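Wannasras Hall sets date for fall repair sessions

August 2019

The monthly repair sessions at Grulier Hall will start again in October after the summer break, organizer Napaporn Limsakul said. They will run on two evenings a month instead of one.

Each session has room for 30 people, and places have to be booked at the front desk. Entry stays at $4, with parts charged separately.

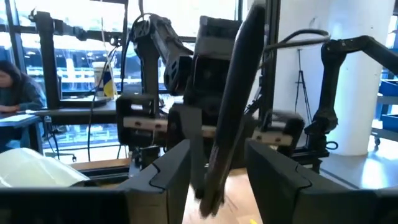
Limsakul said the waiting list grew to 60 names in the spring, mostly people with lamps, radios and torn coats. "We were turning away neighbors every month," she said. "A second evening should clear most of that."

Rosaire Beaudoin will again run the sewing corner. He is asking for spare thread and zippers – any color – which can be left at the Tresto hardware store during opening hours.

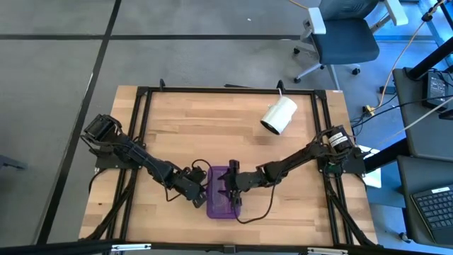 A purple plastic container on a wooden tabletop.

Microwave ovens and gas heaters will not be accepted. The parking lot on the north side is closed for paving, so visitors should use the Zolletti Street entrance.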